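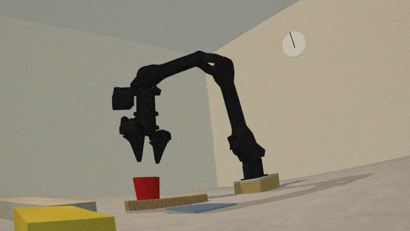 Gripper over the red cup, board and blue mat next to it.

Home | Reviews | Sim tools | Forum

6th April, by Mihret Fikre

Vileo, the demo recorder. Had it a week. 400 teleop demos of the cup task, 90 thrown out, mostly my own shaky hands. Install was quick, docs thin. Replay is great, scrub back, trim, relabel, done.
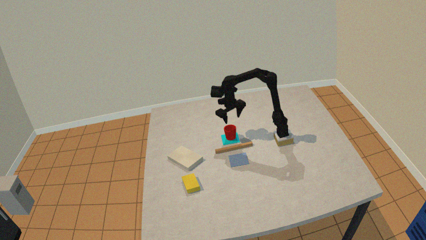 Camera presets save per task, wich I love. Export is the sore spot. Chokes on big batches so I split mine up. Randomizing block positions works but the menu is burried. Would still buy. 4 out of 5.

Contact | © Arkwood | Back to top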